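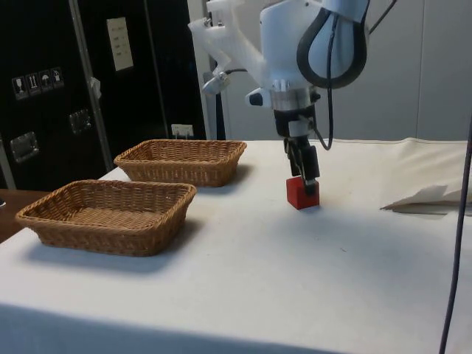
Retainer cases go missing more often than the retainers do. Before you start cleaning, pick one spot for the case and keep it there, on a plain cloth where it is easy to see. A strong color stands out against a pale background, so a red case is a good choice. Clear plastic retainers are easy to lose on white.

Step 1. Rinse the retainer under cool water. Hot water can warp it.

Step 2. Brush it with a soft brush and a drop of mild dish soap. Skip toothpaste – it can scratch the plastic.

Step 3. Soak it in cleaning solution for the time printed on the packet, then rinse again.

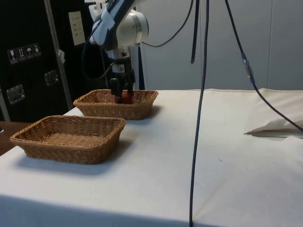
Wicker baskets on a white cloth.

Step 4. Let the retainer air dry, then put it in the case. Wash the case with soap and let it dry with the lid open.

If the retainer feels tight, cracks or no longer seats fully, stop and call the office. Do not bend it back into shape at home. 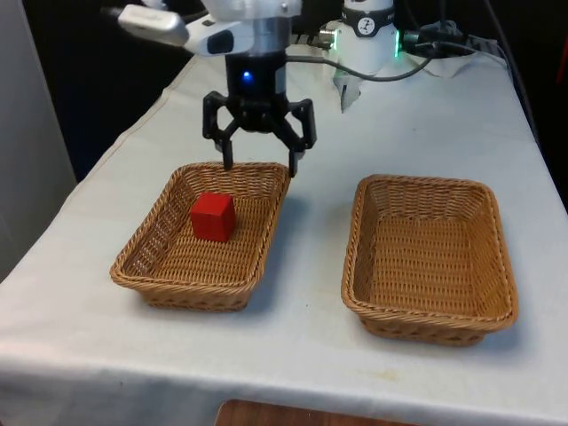 Cester, March – Replacement retainers are now ordered through the Sutanto lab. Bring your old retainer to the visit, even if it is broken. The fee is $85 for one arch. A set of 4 clear retainers, two upper and two lower, is $281.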